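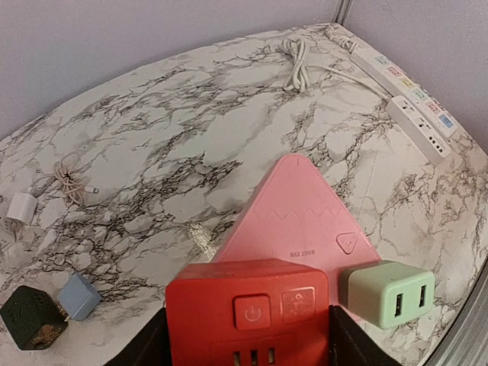
Progress report: Oltport Evening Repair and Craft Program

Submitted Sep 16, 2018, to the Borberg Fund

Where we are

We're past the halfway mark and I'm really pleased to be writing this one! The spring report was mostly about delays (the lease, the lease again, the heating). Since then the program has opened its doors, and 129 people have signed up for at least one evening course. Our plan called for fewer than that by this point, and sign-ups are still coming in for the October block.

The courses now running are sewing and mending, basic bike upkeep, chair caning, bookbinding, and small lamp repair. Mending is the one people talk about. It fills first every time, and we've added a second evening for it – same teacher, same room, later start so that people on the Rikitz bus can make it after work.

Courses and teachers

Rajitha Gunawardena took over scheduling in the summer and has made everything run better. The old system had people booking by phone during the day, when most of our learners are at work. She moved it to a paper sheet at the Suvarna library desk plus a simple email address, and the no-shows dropped right away. She also talked two former learners into teaching, one in caning and one in bookbinding. Both had finished their own courses with us last year and both were nervous about it. They've been wonderful.

We have seven paid teachers in all. Digby Bolger still leads bike upkeep and has written up his lessons as handouts, with drawings, so that anyone could step in for him. I'd like to do the same for lamp repair before winter, as that course depends too much on one person and we had to call off two evenings in August when he was sick.

Bookbinding had a slow start. The first group was small and the pace was too quick for beginners, who spent two evenings on folding and then had to rush the sewing. The course is now a session longer and starts with a plain pamphlet, so everybody goes home with something finished on the first night. The feedback forms have been much happier since!

Money

Spending to date on materials is $3,074, a little under budget. Thread, cane and bookboard cost what we expected. Brake cables and inner tubes cost more, and we'd like your approval to move $396 from the printing line to bike supplies. Printing is well under because the library has been running our flyers for us.

Room hire and teacher pay are on budget. The full ledger is attached separately.

What hasn't worked

Daytime sessions for retired residents haven't taken off. We tried two different time slots and moved one of them to Suvarna, and neither drew enough people to keep going. Rajitha has been asking around and thinks transport is the main trouble. We've paused these and will come back to them in spring if we can share a van with the lunch club.

We're also behind on the tool library. The shelving is up but the lending rules aren't written, and I don't want to start handing out tools without them.

Next steps

October block opens with all five courses, plus the extra mending evening.
Lamp repair handouts drafted and tried out by someone new to teaching.
Lending rules agreed and the tool library open to current learners.
Open evening in Rikitz, where we've had a lot of interest and have no room of our own yet.

Please let me know about the bike supplies transfer when you can, as Digby would like to order before the new block starts.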